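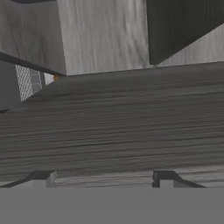

**14/05/2021** / sim, wrist view, texture randomization

Continuing the grayscale wood set from the Hatus config. Question is still whether the policy uses the wrist view for alignment or mostly ignores it and runs off joint state.

Setup:

- scene: Quinlan kitchen, counter start pose, fingers open
- textures: wood grain on counter and cabinets, desaturated
- 264 rollouts with wrist view on, 264 with wrist view replaced by its mean
- action chunk 5, no smoothing
- checkpoint from the Garkar run, frozen

Result: 242 successes with the view on. Masked batch is not finished, so no comparison yet. Do not quote the 242 alone.

Notes on the render. Grain on the counter comes out stretched left to right and gets worse toward the gripper. I suspect UV scale on the counter mesh, which is still the value from the old Wastum asset. The cabinet faces use the same texture family and look softer. If the encoder is picking up streak direction as a cue for yaw, the stretch would help it for the wrong reason. Need a run with the grain rotated 90 degrees before claiming anything about robustness.

Almost no color left at this pose apart from one small orange spot in the corner under the pale block. Behrouz wants a saliency map on it. Cheap to do, will add.

Gripper body renders as flat gray with no texture. Leave it; randomizing it changes two things at once.

Rendering slows down after around 1000 resets. Wendell Kowalczyk thinks textures are not being freed on reload. Restarting the worker between batches for now.

Next:

- finish masked batch
- rotated grain, same seeds
- fix UV scale, rerun both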